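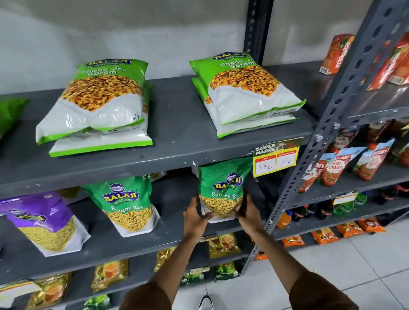
Midov Supermarket, Darkberg Road: Inside the Store

The Darkberg Road store is the smaller of the 2 Midov supermarkets. It has 3400 square feet of floor space, including the stockroom, and opened in the old Asadi furniture showroom. This page covers the packaged snacks and the areas next to them. Fresh produce and household goods are in a separate gallery.

Snack section
Gray metal shelving against an off-white wall, with a second unit set at a right angle to it. The fried snacks and namkeen are kept here. The biscuits start on the other side of the aisle.

Chana Jor Garam
Flattened, fried chana from Balaji Wafers, in the large pack with the green top. Good with chopped onion, tomato and a squeeze of lime. The packs lie in stacks on the top shelf.

Ratlami Sev
Thin yellow sev, also Balaji, also in a green pack. Customers buying for breakfast usually take it with poha. It stands upright on the middle shelf, next to a purple pack of namkeen.

Price tags
The yellow tags have two boxes, one for the MRP and one for the discounted price. Prices are written in black marker. The tag on the top shelf reads 130 Rs and 65 Rs. New tags go up on Thursday before opening, and the price at the register should match the tag. If it doesn't, tell the cashier.

Restocking
Snacks are filled in the early afternoon, when the aisle is quiet. Older packs come forward and new ones go behind or underneath. Packs with a torn seal are taken off the shelf and returned to the supplier.

Stockroom
Cartons come in through the back door on Zirkau Lane. Snack cartons are light but take up a lot of room, so they go on the upper racks, with oil, rice and flour at floor level. The room holds 400 cartons when full, and it is usually full in the weeks before Diwali.

Front counter
Two registers, with a table beside them for packing bags. Small packs of peanuts and sev hang on the rack next to the second register. Paper bags are free with larger orders.

Bulk orders
For weddings, office parties and school events, the store can set aside full cartons of most namkeen. Orders of 80 packs or more need two days' notice. Pick up from the back door, where there is space to park.

Visiting the store
Open every day from 8 a.m. to 9:30 p.m. The entrance is on the Darkberg Road side, next to the pharmacy.

More galleries: Fresh Produce | Household | Zirkau Lane Entrance | Festival Displays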